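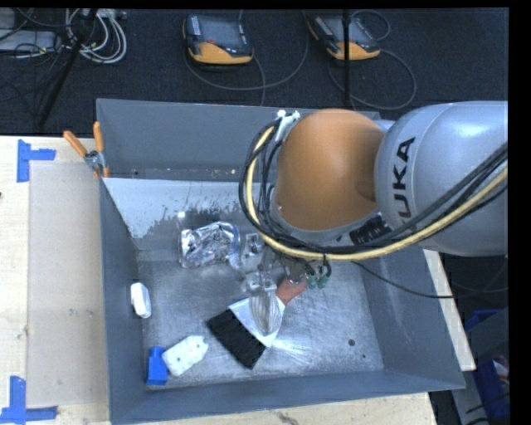 I pick returns for a living. Have done for six years, the last two at the Lokley building, and since September I have done it next to a robot. People ask if it's coming for my job and I never have a good answer, becuase it's the wrong thing to ask. The job already changed. What they used to call picking was me with both hands in a tote, pulling out whatever some customer sent back. Now a good part of it is what the arm gets to reach for. A hand brush with a reddish handle, a crumpled silver bag, a little blue block, all in one gray metal bin — I'd have that sorted before I finished my sentence. For the arm, every piece is its own problem. The shiny bag most of all. Shiny bag on shiny metal, good luck.

So who does the bag? Me. Who does the brush when it's lying wrong? Also me. And this is my whole complaint with how Tikik sold it to us. The slides said the arm takes the boring part and people move up to the interesting part. Fine. But the boring part was where I got to think. You do 500 easy ones with your hands and your head is your own. Take those away and what's left is the hard ones, all day, one after another, plus watching a screen. I go home more tired than before. My back is better, I'll give them that. My back is a lot better.

Pay is the other thing. Same rate. They gave us a new title at Lokley, cell attendant, and a half day of training, and the same rate. If I'm the person who knows why it keeps losing grip on a soft bag, and I am, then that's a skill. Somebody at Holero gets paid for knowing it. They came out and asked us questions for a whole morning, wrote everything down, and thanked us with sandwiches. Good sandwiches. Still.

I don't hate the machine. There are people on my shift who do and I get it, but I can't get worked up at an arm. It has no say in the quota. The quota went to 1,000 a shift for the cell — robot and person counted together — and a person picked that number in an office in Lowther, and that person has never stood here at 3 a.m. with an alarm going.

What I'd want is pretty small. Count the stops. Right now a stop goes down as operator time, so when it drops something and I clear it, I'm the slow one on paper. Put it under the machine. Rotate us too, two hours on the cell and then something else, loading, labels, I don't care what. And ask us before the next one gets bolted down, not after. We would of told them where the light glares off the metal.

They're putting in a second cell by the dock doors. I found out from the tape on the floor.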